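Print this page | E-mail this page
Home > Parks > Tracks and paths > Inspections
Filed under: Shared paths, Maintenance

Horov Reserve shared path: walkover checklist

Inspected 27 May 2023, Berania end to the Zuccaro Street gate, 2,000 metres.

1. Surface. Sound. A bit of loose grit, sweep at next visit.
2. Edges. Soil worn low beside the concrete in places. Top up where the drop is more than 30 mm.
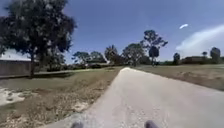
3. Drains. Two grates near the Florkar culvert blocked with leaf litter. Cleared by hand.
4. Signs. "Keep left" sign at the gate faded. Replace.
5. Overhead branches. Clearance should be 2.4 metres. One gum limb is under that, job lodged.
6. Asphalt section. No trip hazards found. No centre line, none planned. 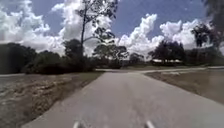 A resident's comment on the last checklist asked for a line anyway, as bikes come through fast after school and walkers with prams get no warning. Passed on to the traffic team.

7. Bins. Gate bin about 80 per cent full. Lid hinge stiff.
8. Seats. One loose slat, tightened.

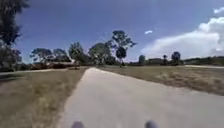

Reading time: 1 min

9. Grass verges. Mow before July if it rains. Keep clippings off the path.
10. Lighting. Not checked, daylight visit.

Next walkover due in 60 days.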